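Hovetti Bedside Skills Trainer
Practice unit for nursing assistant and practical nursing courses

If you have ever tried to teach a room full of beginners to take a pulse on each other, you know how that goes. Half of them can't find it, the other half are giggling, and by the time everybody has had a turn the lunch break is over. The Hovetti Bedside Skills Trainer was made for that room, and we've grown very fond of it at Kistden.

It's a training arm, shoulder to fingertips, on a padded base that sits on a bed, a desk or a lap. A small pump inside gives it a pulse at the wrist and at the inside of the elbow. You set the rate and strength from a hand control with big buttons, and the learner has to find the pulse, count it and write it down. Then you change the setting and they do it again (and again, and they do get faster!).

What it covers

Pulse at two places, with rates from 50 to 100 beats a minute. Regular or skipping rhythm.

Blood pressure by cuff and stethoscope. The sounds come from a speaker under the skin at the elbow, so learners put the stethoscope where they would on a patient and listen for the first and last beat. The teacher picks the numbers, and nobody else in the room knows them until the answer is shown on the hand control.

Range of motion. The shoulder, elbow, wrist and finger joints all move, and they stop where a real joint would stop. This is the part that surprised us most. Learners tend to be either timid or much too brisk with a practice arm, and the Hovetti has enough weight to it that they slow down and support the limb properly at the elbow and wrist.

Washing, drying, dressing. The skin takes soap and warm water and can be patted dry with a towel. You can put a gown sleeve on it, or a cardigan with a stiff cuff if you're feeling mean.

What it does not cover

No needles, please. The Hovetti has no veins to draw from, and a puncture lets water into the pump. If your course includes injections or blood draws you'll want the Reisinger pad, which straps over the upper arm and takes all the poking. The two work nicely together, and the pad is replaced on its own when it wears out.

It also isn't a full body. For turning, lifting and bed baths you still need a full-size mannequin or a very patient classmate.

In the box

Training arm with base
Hand control and cable
Adult blood pressure cuff with the right fitting already attached
Teaching stethoscope with two sets of earpieces, so teacher and learner hear the same thing
Charger
Two spare fingertips (the index finger wears first, everyone squeezes it)
Teacher's booklet with 41 short exercises, each one page long

The booklet deserves a word of its own. We expected a leaflet and got something we'd happily buy separately. Every exercise has a goal, a setting for the hand control and a space for the learner's numbers, and they build up slowly from "find the pulse" to a full set of readings on a patient who is tired and doesn't want to be bothered. The pages lie flat and you may copy them for your own class.

Size and care

The arm with its base weighs around 11 pounds and fits on an ordinary classroom shelf. A full charge carries it through a day of classes, and it can be used while plugged in. Wipe the skin with mild soap and water after each class and let it dry before it goes back in the case. Please keep ballpoint pens away from it — ink sinks in and stays. Marks from pencil come off.

Don't store it under anything heavy. The elbow tube can kink, and then the pulse there goes faint. If that happens, straighten the arm, leave it overnight and try again in the morning before you call us. It nearly always comes back.
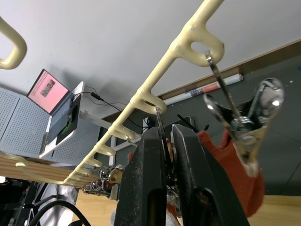 From a program that runs both day and evening groups: We bought one arm in February and had to order a second because the evening group kept it! I wish the cable on the hand control were longer, I end up standing right beside the learner when I would like to be across the room. But the blood pressure sounds are so much clearer than what we had before, and I can finally tell whether someone heard the beat or just guessed.

We've passed the cable remark on, and in the meantime there's an extension, listed with the accessories. It simply clicks in between the arm and the hand control.

Accessories

Reisinger injection pad, upper arm
Nekitz carrying case, hard shell, with room for the cuff and booklet
Extension cable for hand control
Child-size cuff
Skin sleeve, available in four tones
Spare fingertips, pack of ten

The Nekitz case is worth it if your arm travels between sites. It has a proper handle and wheels, and the foam is cut so the elbow rests slightly bent, just how the tube likes it. If the arm lives in one room, the soft cover it comes in is fine.

Ordering for a school

Schools and care homes can order on account. Tell us how many learners you have in a group and we'll suggest a number of arms; one arm to four learners is comfortable, one to eight is possible if you're running other stations at the same time. We lend out a demonstration arm for two weeks, and you only pay the return shipping. Please book it early, the start of each term is busy.

Item number 51 in the Kistden teaching catalog. Replacement parts are listed under the same number followed by a letter, and the letter is printed on the underside of the base.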